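Folding notes, June

The club has been on the jacket for most of the month now, so I'm writing down where we are before I forget which numbers go with which week. We started with hand towels in the spring, moved on to T-shirts, and Elfriede Fuchs said at the last planning meeting that we should pick one garment and stay with it until the results stop moving. We picked a work jacket with a stand-up collar and a covered zipper.

A jacket is a lot harder than a towel. It has a front and a back, the collar holds its own shape, and the sleeves go wherever they want when you pull on the body. Our fold is simple on paper. Left sleeve in, right sleeve in, hem up to the chest, then one more fold at the middle. Each demonstration is done by a person holding the gripper, and the recordings go to Sihan Ding, who checks them and throws out the bad ones.
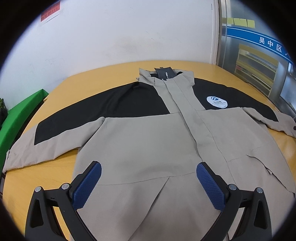
The hem fold is where we lose most of our runs. If you grip too close to the edge, you get one layer and the rest stays behind. If you grip too far in, the fabric bunches and the fold comes out crooked. Gwilym Lloyd wrote a page on where to put the fingers, and after we all read it the number of rejected recordings went down. It is pinned in the Plarkham channel for anyone who missed it.

We have 1,842 accepted recordings as of last night. The goal is 3,000 by the end of the term, and at the present pace we will be close. Samuel is the name of our training script, for reasons that go back before I joined. It takes most of a night to run, and we start it around 6 in the evening so it is done before the morning group comes in.

Two things I want to change. The first is the starting position. Nearly everyone lays the jacket out with the collar pointing at the wall, and I think the model is learning the table as much as the jacket. Elin Ifans has offered to do a batch with the collar turned to the side.
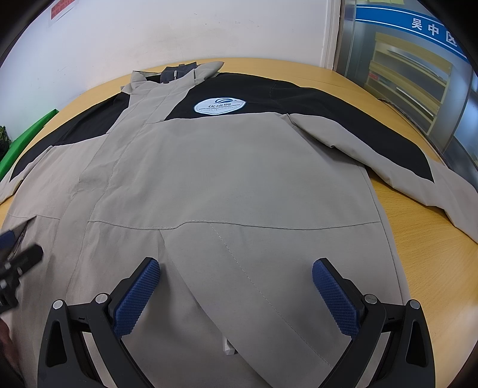
The second is speed. I timed myself and I take 42 seconds for the full fold, which is slow. Ruairi Drummond is much faster, but his sleeves don't always end up flat, and Sihan rejects more of his than mine. We need to agree on a pace and write it down next to Gwilym's page.

The Dellitz meet is after the break. There is a clothing task on the list, but the rules don't say which garment, so I would like us to try a shirt again before we go. I'll post the sign-up sheet for the extra sessions once Elfriede has confirmed the room.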